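From: Wilmer Mamani
To: Shared Laundry and Household list
Date: October 10, 2025
Subject: Re: [household] Dark jackets and lint, also the bucket question

Géza Takács wrote:
> Two things. First, I washed my navy work jacket in the top loader with
> the usual mixed load and it came out covered in pale fuzz. I had it on the
> normal cycle with the Rudutix powder, one full scoop. Is it the powder
> or the load? Walter says it is the powder. I used the same powder all of
> July without trouble, but I was mostly washing shirts then.
>
> Second, is there any reason we carry things to the washer in buckets?
> I have a perfectly good Narkus hamper, the folding kind, and I would
> sooner use that. It holds more.
>
> One more, sorry. Does the jacket need to be inside out if it has a
> patch sewn on?

Géza,

I'll take these in order, except the patch, which goes in with the first one.

I don't think it is the powder. Too much powder leaves a chalky streak, usually in the folds and along the seams, and it brushes off when the cloth is dry. What you describe sounds like lint, and lint comes off the other things in the load. If there was a towel in there, that is your answer. The new Szalai towels are the worst ones we have had for it. I washed mine alone the first few times and the filter was still full every time. Pick a bit of the fuzz off with tape and look at it. If it has any length to it, it is lint.

A full scoop is too much anyway. The scoop is made for a big load of muddy things. Fill it to the lower line and let the powder go into the water before you put anything heavy on top.
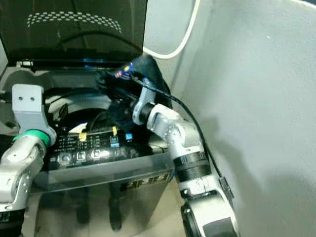

Dark things should go in with other dark things and nothing else. I know this means a smaller load and one more trip, but a load of only darks takes less time to sort out than an hour with a lint roller. I feed them in a piece at a time, shaking each one open over the drum, because a jacket that goes in as a ball tends to stay a ball. The navy and black one with the little red, white and blue patch is the sort I mean. Anything like that gets turned inside out before it goes in, so yes to your last question. The patch itself will survive a wash either way. It is the stitching around the border that frays when it rubs against zippers and buttons, and once the border goes the corners start to lift. Close the zippers too. Use cold water, and don't put it through the dryer if you can hang it.

Check the pockets while you are turning it. A paper tissue will give you the same fuzz as a towel, only more of it, and you may want to rule that out before you blame the Szalais. I have done this more than once.

If the lint is already on there, don't wash it again right away. Let it dry completely, take it outside and shake it hard, then use the roller or a damp rubber glove. Always stroke the same direction. Most of it will come off, and the rest goes in the next dark load.

On the buckets. There is no rule. Use the hamper if you like it. I use a bucket for three reasons and they may not matter to you. It has a handle, so I have one hand free for the door. It will take a damp thing without leaking on the floor — the Narkus is cloth, at least mine was, and it got a smell at the bottom that I never got out. And it holds about what I would want to wash at one time, so I'm not tempted to overfill the machine. The hamper holding more is the part I would worry about.

What the bucket does not do is sort anything for you. Everyone's goes to the washer mixed.
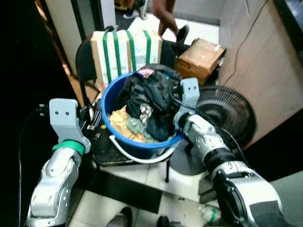 Mixed bucket: the dark one with the flag patch, with yellow, green and patterned pieces.

With a bucket like that one I would take out the dark garment first and start a dark pile with it. The pale yellow goes with the lights. The sage green could go either way, and I would put it with the lights if it has been washed plenty of times before and with the darks if it is new. For the patterned piece I go by the white in it and keep it away from anything that might bleed. Do the sorting on the table and not over the open washer, where things drop in and you forget them.

I would also ask that whoever brings a bucket over takes it back. There were 7 of them in the hall last month and I needed one for the mop.

Walter, if you are reading this, the box of Rudutix on the shelf is nearly out and it is your turn. Get the 100 load one if they have it. The small box costs almost as much.

Géza, let me know what the tape shows.

Wilmer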